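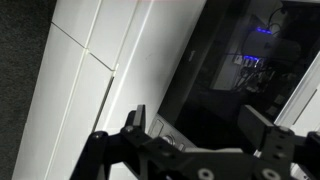 About Dullbridge Sash and Stair

Last updated: 22nd June

Dullbridge Sash and Stair repairs and replaces timber joinery in older buildings. The work is mainly sliding sash windows, closed-string staircases, paneled doors and external shutters. We do not install vinyl or aluminum windows.

The company began as a one-bench shop on Sodero Street and moved to its present building in Stirnville when the stair work outgrew the floor. The workshop has 21 benches, a separate machine room and a drying store. Timber is held in the store until its moisture content matches that of the building it is going into. For heated interiors this can take several weeks, and the quoted start date allows for it.

How we work

Each job starts with a survey on site. Every window or stair part is numbered, measured and probed for decay. The owner receives a schedule that lists each item under one of three headings: leave, repair or replace. Prices are given per item, so single items can be deferred.

Repairs are made in the same species as the original, with the grain running the same way. Decayed sill ends and bottom rails are cut back to sound wood and a new section is scarfed in. Fillers are used for surface defects up to 3 mm deep. Anything deeper is pieced in with timber.

Where a sash has to be replaced, the molding profile is taken from a surviving original. Cutters are ground in house. The profile library now holds 945 patterns, each stored as a steel template and a full-size drawing. Owners may request a copy of any drawing made from their own building.

Past work

The largest contract to date was the Jayawardena Mill conversion, which involved 1,000 sash cords, new parting beads throughout and the rebuilding of the main stair from the second landing up. Smaller domestic jobs make up most of the order book.

Surveys

Exterior work is booked from April until the first hard frosts. Interior stair and door work continues all year. Please send the age of the building, if known, and the number of openings with your first inquiry.

Contact: Dullbridge Sash and Stair, Stirnville | Copyright Dullbridge Sash and Stair | Back to top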